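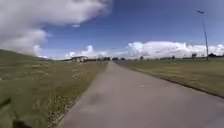
Paved path, grass bank on the left.

November, subtitle bench, after lunch

Right, so the second Jinine trailer landed from Tarnader this morning and it isn't the cut we timed to. Same music, same title card at the end, but they've swapped the hospital bit for more of the bus fight and pulled the villain's line forward so it plays over black. I had a whole morning set aside for the feature file and spent it re-spotting a trailer instead. Ah well. It's a better trailer, I'll give them that! The old one gave away the brother far too early and the fans would've had it worked out by the interval of their first cup of tea.

What I did: laid the old subtitle file against the new picture and let everything drift, then dragged the dialogue back by ear. Most of it snapped in once I found the offset after the bus. The last stretch didn't, since they've sped up the montage and two lines now overlap with the singer. I've put the lyric in italics up top and kept the dialogue at the bottom. If anybody on the bench hates top-of-screen lyrics, say so before it goes to the cinemas and not after, please.

The punchline is still giving me grief. In the original it's a pun on a word that means both "debt" and "garland" in the hero's village dialect, and the crowd at a first-day show will absolutely roar at it. In English I've got:

"You owe me. Wear it well."

which keeps the threat and sort of waves at the garland. I also tried "I'll hang your debts around your neck" and it's closer, but it's too long for the shot – he's barely on screen before the cut to the truck. Leaving the short one in with a note in the file. Open to anything better.

Feature file, where it's up to: reels one to three are spotted and have had a first pass. Over 1,000 subs in the whole thing going by the dialogue list, a lot for an action film, but there's that long courtroom chunk in reel 4 where everybody talks at once. I had a look at it this arvo and shut it again.

Songs. There are 6 on the soundtrack and the list says to subtitle all of them, though the wedding one is mostly nonsense syllables. I'm going to sub the verses and leave the chorus bare. We did the same thing on the last Tarnader picture and got no complaints that I ever heard about.
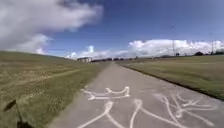

Noonan

Later, kettle on.

Ran the trailer in the small room with the lights down. Notes to self:

White text vanishes over the temple steps. Bumped the outline up a notch and that's fixed it, but have a look on the big screen too, the small room projector flatters everything. The colour on the new cut is a fair bit warmer than the old one as well, so don't match anything to the old stills.

The comedian's aside is up for too short a time. I can read it because I wrote it. Gave it a few more frames into the cut, bit naughty, looks fine.

I had "uncle" in one line and "sir" in the next for the same bloke. Gone with "uncle" all the way through, and the feature needs the same fix (search the file for it, I know there's at least one in reel 2).

Joltano want the trailer as a burnt-in copy for their foyer screens plus a separate text file for the website. Their website player chops anything with long lines, and last time we didn't find out until it was live. I've set a limit of 64 characters across both lines of each sub for that version only, so please don't copy those shorter lines back into the cinema version, some of them are pretty brutal. The foyer copy has no sound so I've left the lyrics in there, makes it a bit livelier for people queueing for popcorn.

Still don't have the final spelling of the heroine's surname. The poster has it with one L and the title card has two. I've asked Tarnader and gone with the title card for now – it's the one that'll be on screen right next to our text.

Next: reel 4 courtroom, speaker dashes or colours? I'd rather dashes. Then the wedding song, then check the villain's line over black again with fresh ears. Backup of tonight's file is on the shelf drive in the Jinine folder, the one marked NEW CUT.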